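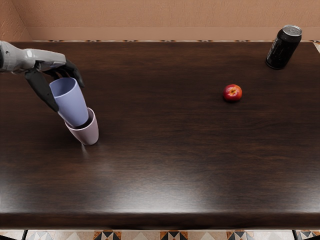

Brindine Color Words is a list of 1,273 everyday color names in American English, with notes on which names people swap for one another. It covers the words people use when they describe clothes, dishes, yarn, walls and flowers, and leaves out trade names used by only one maker. Most of the work went into pale colors, where people disagree most. The two cups on the dark table are a fair sample of the trouble: one can be called lavender, light blue, periwinkle or lilac, and the one under it can be called mauve, dusty pink or plain pink, depending on who is talking. The list records all of those as separate entries and links them.

Contents

colors.csv: one row per color name
links.csv: pairs of names that were used for the same thing
sources.csv: where each name was found
spelling.csv: variant spellings and the form we settled on
CHANGES.txt: history of edits
LICENSE.txt

All files are UTF-8 with a header row. Fields are separated by commas and quoted only when needed. Open spelling.csv with a text editor if your spreadsheet program likes to change capital letters.

Fields in colors.csv

id: a number that never changes, even if the name is corrected
name: lower case, with spaces kept ("dusty pink")
family: one of red, orange, yellow, green, blue, purple, pink, brown, gray, black, white, mixed
lightness: pale, medium, dark or blank
kind: basic, compound or borrowed
source_ids: one or more ids from sources.csv, separated by semicolons
note: free text, often empty

"Compound" means the name has a modifier or two color words in it, such as "blue gray." "Borrowed" means it is named for a thing, such as "peach" or "slate." A name that is both (for example "pale peach") is marked compound.

The family field is a judgment. Teal, turquoise and aqua are all filed under blue, and we know that many people would put teal with the greens. Mauve gave us the most back and forth. It is filed under purple, with links to nine names in the pink family. If your work depends on the border between two families, use the links and not the family field.

How the names were collected

Rocío Huamán and Brayan Ayala gathered the first part from secondhand clothing listings, seed packets and yarn labels. Pacita Layug added the household part from want ads in the Stadham weekly paper. Names were copied as written, then merged when they differed only in spelling or a hyphen. A name needed two separate sources to get in. There are 35 exceptions, all marked "single" in the note field, which we kept because older readers on the project knew them well.

The links came from a naming task. We sent 40 people a set of fabric swatches by mail and asked them to write down the first name that came to mind, then any other name they would accept. Two names are linked when at least three people gave both for one swatch. Swatches were judged at home by daylight near a window. We asked people to skip cloudy days, and we have no way of knowing who did.

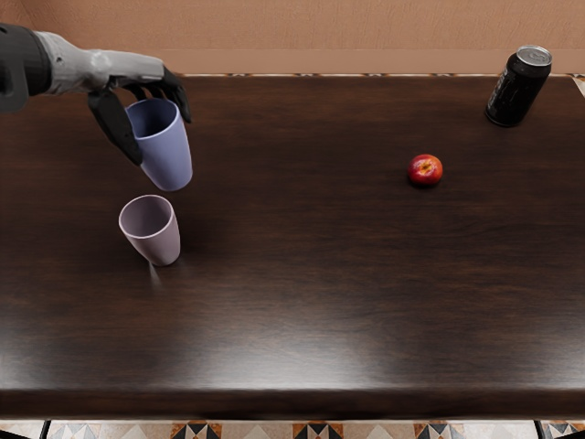 Answers in the naming task were typed in twice, once by Brayan and once by Pacita, and the two versions were compared line by line. Handwriting we could not read was dropped. The swatch cards themselves are stored at the Grabner office and can be looked at on request, though a few of the pinks have faded and should not be used for matching.

Known problems

Whites and grays are thin. We had few sources for them and the swatches did not include any off-whites.
"Nude" and "flesh" appear in old sources. They are in sources.csv but not in colors.csv.
Brown has many food names and several of them are regional. Region is not recorded.
The lightness field is blank for most borrowed names.
Entries 15 and 40 looked like duplicates in an early version. They are separate names (rose, rosewood) and both ids are correct.

There are no hex codes or other screen values in this list, and we do not plan to add them. People who need them can join on the name field with a table of their own.

Loading the files

Any CSV reader will do. If you use the Tellora import tool, turn off "trim repeated words" first. It damages names like "blue blue gray," which came up twice and was meant.

Corrections

Send corrections to Heriberto Ospina with the id, the name, and what you think is wrong. New names need two sources. Édgar Castaño goes through the pile each March and the changes are listed in CHANGES.txt.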